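Posted the Sulel write-up internally last week. Short public version follows, Oct 29, 2024. It is a small result and I will try to keep it that size.

The question: if a policy is trained only on wrist-camera views, how much does it lose when the thing in the fingers blocks the view of the target? We had been treating this as noise. The logs suggested otherwise, so we measured it.

Setup: 200 demonstrations, 13 object types, 2 camera conditions. Condition A is wrist only. Condition B is wrist plus one fixed view. Same network, same training budget, same action space. The only change at the input is the second image.

Object types were split by how they behave in the grasp. Rigid objects keep their outline. Bagged objects do not – the film folds differently on every pick, and clear film over dark contents gives the encoder very little that repeats from one episode to the next.
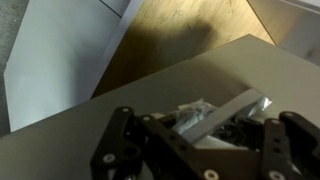
Wrist view with a bagged object at the gripper. Clear film, dark contents, flat boards behind.

For rigid objects, A and B came out the same within run-to-run spread. I would not read anything into the difference. For bagged objects, A fell behind by 15 points of task success and the gap held across every seed we ran.

My first guess was grasp failure. It was wrong. The failures cluster later, during the approach to the place location. The policy holds the bag and then drifts, as if it had lost track of where the surface starts.

Check: we masked the lower half of the wrist image at test time, rigid objects only. Condition A then drifts in much the same way. So the bag is mostly acting as a large occluder. Its odd appearance adds something on top, but less than I expected.

We then ran the two conditions on furniture tasks, with drawers as the main case. The useful part of a drawer is a thin gap at the top of the front panel, and the fingertip has to go into it before any pulling happens. Contact geometry matters more than object identity.

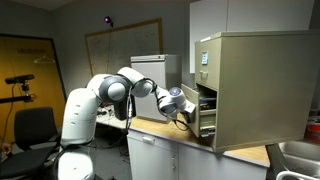 On drawers the order of the two conditions is the same but the reason differs. The wrist view is fine up to contact. After that it shows mostly panel, and a panel looks alike at many opening distances. The fixed view carries the information about how far the drawer has moved.

Things we did not test: a second wrist camera, force input, longer image history. History is the obvious one. A policy that remembers the surface from before the grasp might not need the fixed view at all.

Baselines were Janonus and our own older Hadeck policy. Janonus does slightly better than Hadeck in condition A and the same in B. Neither closes the gap on bags.

One correction to the internal version: the table for the masked test had the column labels swapped. The text was right. If you copied numbers from that table, swap them back.

History runs are scheduled for November on the Vidal split. Will add the results to this thread, including if they are flat.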